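**Ticket: subtitles drift on the Grultden print, screen 2**
Status: open, waiting for reply from Benavides
Site: Bromcombe

Opened at 14:20. We are preparing the memorial season for the actor, and the third film in the programme, the Grultden thriller, has a problem with its subtitles. In the first reel they are correct. From the second reel they come late, and by the courtroom speech the delay is so long that the answer appears under the wrong face. The other films in the season play well from the same server.

What I checked first:

- Restarted the player and loaded the film again. Same result.
- Played the file on screen 1. Same delay at the same places, so I do not suspect the projector.
- Compared the file size with the delivery note. It is equal.
- Switched off subtitles and listened only. Sound and lips are together in all reels.

15:45. I opened the subtitle file in Kaltetti. It has 292 lines for reel two, and the first line is already 13 frames late. The gap becomes bigger after each scene change. I think the subtitles were timed for the older television cut, where his scene at the harbour is shorter, but I cannot prove it from here.
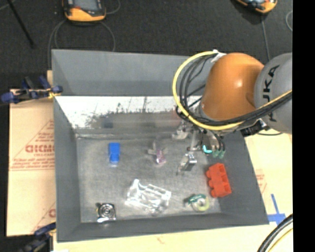 *Orange-jointed arm over the grey bin.*

16:30. Tried a fixed offset in Kaltetti. With minus 13 frames the beginning of reel two is good, but after the hospital scene it is wrong again. A fixed offset is therefore not a solution. I removed it and put back the original file, so please do not be surprised if you see two versions in the folder – the one with "test" in the name can be deleted.

17:10. Wrote to Benavides, who supplied the print, and asked for:

1. the subtitle file which belongs to the cinema cut
2. confirmation of the frame rate used for the timing
3. a new key, if the package must be built again

Their automatic answer says that replies can take 20 hours.

Workaround until then: the screening can go on without subtitles, as the dialogue is in English. But the programme sheet promises them, and 4000 copies are already printed. The front desk should be informed before the doors open, and a notice is needed at the ticket window.

17:35. One more remark. The tribute reel before the film uses a clip from the same courtroom scene, and there the subtitles are correct. They are burned into the picture, so we cannot copy them out. I attached the clip anyway, for comparison of the timing.

Next step: when the new file arrives, play reels two to five completely and note the first and last line of each reel in this ticket.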